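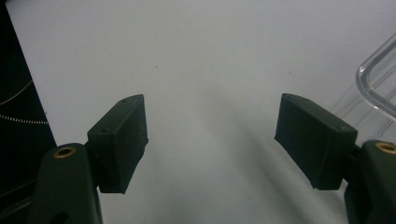
I've been back from the Okudon lantern festival for two weeks and my feet still hurt! We took the night bus from Siltum, 14 hours with one toilet stop, and got in just as the drummers were warming up by the river. My plan for the guest room is to hang the paper lantern I bought there against something plain, a flat white surface with soft gray shading on it, so the orange really shows.

Fidelina Yupanqui, who I met in the dumpling line, talked me into staying for the last night – so glad she did. They float 600 lanterns down to the old bridge and everybody sings (badly, me included). Book your room by August, they go fast. Next year, Komden for the kite parade!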